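Vendor booth refund if I swap weekends at a street festival?
Posted in Festivals & Fairs
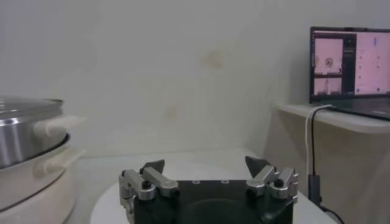

Booth fees and swapping dates

Hi all! I signed up for a 10 by 10 booth at the Paredes street festival in August (my first one ever, I sell hot sauce and pickles) and paid through Zekport, the online sign up thing they use. The fee was $105 plus a $50 deposit that's supposed to come back to me after cleanup. Now my cousin's wedding has landed on the first weekend, so I'd love to move to the second one. The form only gives me "cancel" or "keep" – there's no button for a swap anywhere. If I cancel and sign up again, do I lose my deposit? And do I go to the back of the line? The confirmation email says spots are "limited by category," and I have no idea how many sauce people there are. Has anyone done this?

picklejar_mom

Don't hit cancel! I did that two summers ago and the system gave my spot away that same night. I got the deposit back but the fee was gone, and food was already full when I went to sign up again. What you want is the vendor desk email, at the very bottom of your confirmation under the parking stuff. Write to them with your booth number, the weekend you have, the weekend you want, and whether you'd take a different street. That last part helps a lot, I think, because the Stolo Avenue end fills up first and the Lestier end always has gaps. My friend got moved in one day after she said she'd go anywhere.

Also ask them to say in writing that your deposit moves over with you. Mine is a different festival year so maybe they've changed the rules, but I'd still ask. And check your food permit! Mine had the dates printed on it and I had to get a new one.

tamale_cart_tess

just call them, they pick up after lunch mostly. I got moved on a Wednesday, took 5 min

bigtentron

Thank you both!! I found the email under the parking map and sent it this morning, and told them Lestier is fine. My permit does have dates on it – so I'm off to the county website next. If I don't hear back I'll try calling after lunch.

picklejar_mom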